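Workcell Inspection — Clukham Shared Workshop
Two-arm laundry sorting build, Khasawneh bay
Inspected by: Raed Yammine
Date: 10 March 2020
Result: pass, with two items to fix before the next long run

Cell as inspected, arms at the clothing:
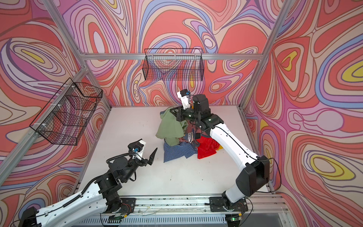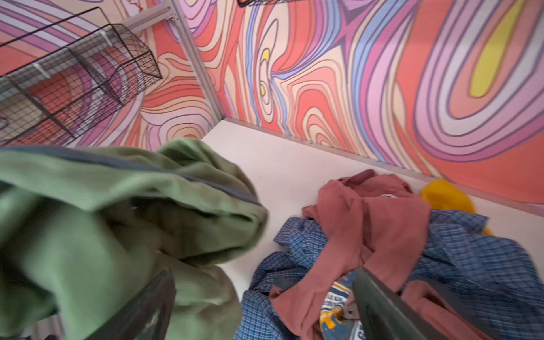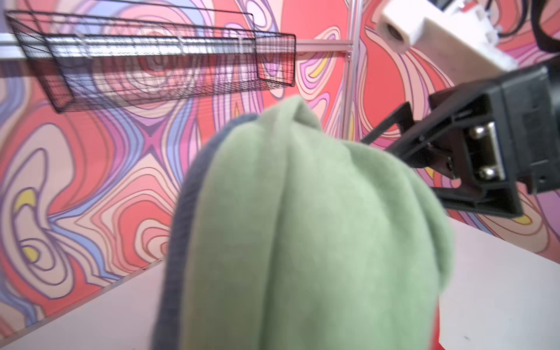
Can the arms be left running while I go to the other end of the workshop?
Only if another trained member stands at the stop button. A paused program still counts as running, so power the arms down if you have to leave and there is no one to take over.

1. Frame and rails
Corner brackets tight — OK
Arm base bolts at marked torque — OK
Comment: Paint marks on the bolt heads still line up. Check them again after 50 hours.

2. Wall baskets
Clips seated, no movement when pulled by hand — OK
Comment: Keep tools out of the baskets. They are for small garments and nothing else.

3. Wiring
Strain relief at both arm bases — FIX
Comment: The left one slides when tugged. Replace the tie with a screw-down clamp. The spares are in the Bronby drawer.
Cable slack through full wrist rotation — OK
Supply fuse matches the label — OK

4. Grippers
Finger screws tight — OK
Printed camera mounts free of cracks — OK
Closing force limit loaded at startup — OK
Comment: The limit is saved in settings file 1567. If you flash the controller, load it again and test on a rolled towel before using real clothes.

5. Motion limits
Speed cap 400 mm per second with the guard open — OK
Arms stop before touching each other — OK
Arms stop before touching the walls — FIX
Comment: Right arm came closer to the side wall than I want. It did stop. I have pulled the soft limit in, but it needs a proper retest with the wrist fully extended.

6. Emergency stop
Button cuts motor power to both arms — OK
Arms stay off when the button is released — OK
Comment: Tested 2 times per arm. The arms sag a little when power goes, so keep hands out from under them.

7. Clothing
Pockets emptied, zippers closed — OK
No drawstrings or loose belts — OK
Comment: Long sleeves can wrap a wrist joint. Stop the program before pulling one free — every time.

Full inspection due again in July, or sooner if an arm is moved on the rail. Leave the signed copy in the Stallirdale binder by the door.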